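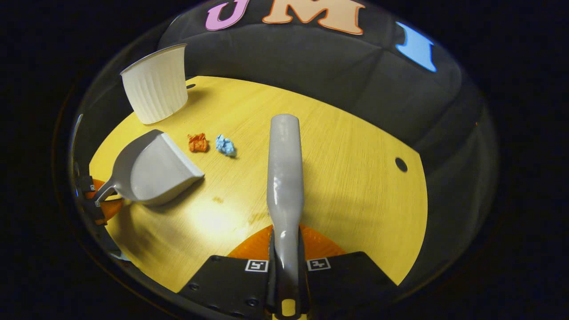 Figure 1. Round tabletop in light yellow wood.

Unit 3: Wood and Moisture
Course notes, C. Ilie

3.1 Equilibrium moisture content

Wood gains or loses water until it is in balance with the surrounding air. The moisture content at that point is the equilibrium moisture content (EMC). It depends mainly on relative humidity and to a lesser extent on temperature.

Moisture content is given as a percentage of oven-dry mass:

MC = 100 × (wet mass – dry mass) / dry mass

A sample with a dry mass of 60 g that holds 3 g of water has an MC of 5 percent. Values above 100 percent are possible in green wood of low density.

3.2 Direction of movement

Below the fiber saturation point, loss of water causes shrinkage. Tangential shrinkage is usually the largest, radial shrinkage is smaller, and movement along the grain is small enough to ignore in furniture work. A solid round top will therefore go slightly oval as humidity changes, with the long axis across the grain in damp conditions if it was cut as a true circle in dry ones.

3.3 Consequences for fixing

A solid top must not be glued rigidly to a rail that runs across the grain. Use slotted screw holes or buttons. Fix the center and let both edges move. Finishes slow the exchange of moisture – they do not stop it – and both faces should get the same number of coats. A top finished on one face only tends to cup.

Exercise

A sample from the Podstead batch weighs 41 g oven-dry and 44 g as received. Find its MC to one decimal place. State which direction of cut you would choose for a wide panel and why. Hand in on Friday.

Reading for next week: the Husar notes, section on kiln schedules.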